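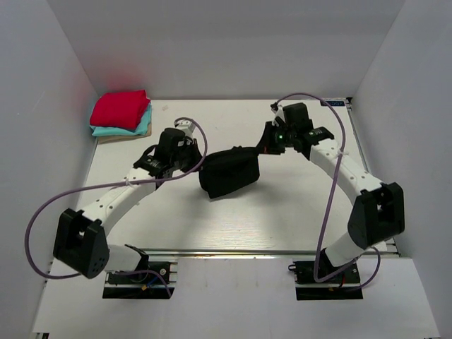
How to run a cloth-folding demo at an open day

These are the steps we use at Ostthorpe when visitors come through the workshop. They assume a two-arm tabletop cell that already folds cloth on a normal working day. If yours doesn't yet, get that going first and come back to this page.

What you need

The cell, with both arms calibrated
A few cloths in plain colors
One operator at the keyboard and one person to talk
A sign with the start times

Choosing the cloths

Pick solid colors that stand out against a white table. Black, red and turquoise all show up well from a few steps back. Beige is fine in the stack but hard to follow once the arms are moving it. Wash new cloths before the day. Straight out of the package they are stiff, and a stiff cloth springs open after the second fold.

Cut off any labels. The grippers catch on them.

The night before

1. Check the cable ties on both forearms. Bend each arm through its full reach by hand, power off, and watch that the cable loops don't pull tight or snag on the elbow.

2. Wipe the table. Marks that don't bother you will be pointed out by every child who visits.

3. Run the folding program 10 times with the cloths you plan to use. Write down each miss and where it happened. We usually see them at the pickup, when a gripper takes two layers of cloth.

4. Save the program under a new name and leave it alone after that. Lauri Kallio changed a grip height in the morning before our April open day and we spent the first hour undoing it.

Setting up the room

Put the talker on the side of the cell, facing the visitors. The operator stays within reach of the stop button the whole time and doesn't answer questions while the arms are moving. Tape a line on the floor for people to stand behind. Groups of up to 40 work if the front row sits down.

Running the demo

Start with the arms parked. Tell people what they are going to see in a sentence or two, then start the program. Amber Smits, who does most of our talks, keeps quiet for the first fold and explains during the second one.

Keep the stack of folded cloths in a far corner, where it is in view but out of the way of the arms. Visitors like to see it grow.

One session should last 5 minutes. Leave time after it for questions – the folding is slow, and people ask more than you expect. The usual ones are how the arms know where the corners are, how long it took to teach them, and whether they can do fitted sheets. Ours can't.

When a fold goes wrong

Let the arms finish the move if it is safe. Then stop, park both arms, lay the cloth flat by hand and start again. Say out loud what went wrong. At the Falier event the arms dropped the same cloth 2 times in a row, and that group stayed longer than any other.

If a gripper closes on nothing, don't keep retrying with people waiting. Switch to another cloth and look into it after the session.

Packing up

Park the arms, turn off the power at the wall and cover the table. Put the cloths in a bag marked for demos so they don't end up as cleaning rags. Add the day's misses to the log before you leave.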